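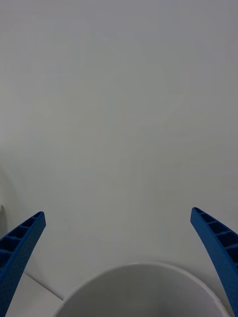 A plain white bowl with a smooth rim.

Looking after white bowls

White bowls go with everything, and they also show everything. Gray streaks, tea rings and a dull film all turn up sooner on white than on any other color. Most of it comes off with what you already have under the sink.

Gray marks

Those thin pencil-like lines are usually metal left behind by spoons and forks. The glaze is often fine underneath. Make a paste of baking soda and water, rub it on with a damp cloth in small circles, and leave it 2 minutes before rinsing. For stubborn lines use a cream cleanser made for ceramic cooktops. Skip steel wool, it scratches the glaze and the next marks go in deeper.

Tea, coffee and tomato

Fill the bowl with hot water, add two spoonfuls of baking soda and let it stand overnight. Tomato stains on plastic or melamine bowls are harder. A day on a sunny windowsill helps with those, and so does not letting sauce sit in them in the first place.

Cloudy film

If you have hard water, wipe the bowl with white vinegar, wait a few minutes and wash as usual. Don't use vinegar on bowls with gold or silver trim.

Stacking

Six to a stack is plenty. More than that and the bottom one gets chipped when you pull it out in a hurry. Put a paper towel or a circle of felt between bowls you don't use every day. Stack by size – a bowl that sits crooked in the one below will rub the rim.

In the dishwasher

Leave a finger's width between bowls and face them toward the spray arm. Keep them away from aluminum pans, which leave gray marks of their own.

Chips and cracks

Run a fingertip lightly around the rim now and then. A chipped bowl can hold keys or buttons, but take it out of use for food. Hairline cracks hold moisture and can give way when you pour in something hot.

Tip sent in by Corentin Cordier: keep an old soft toothbrush by the sink for the foot ring on the underside. Dirt collects there and scuffs the bowl it's stacked on.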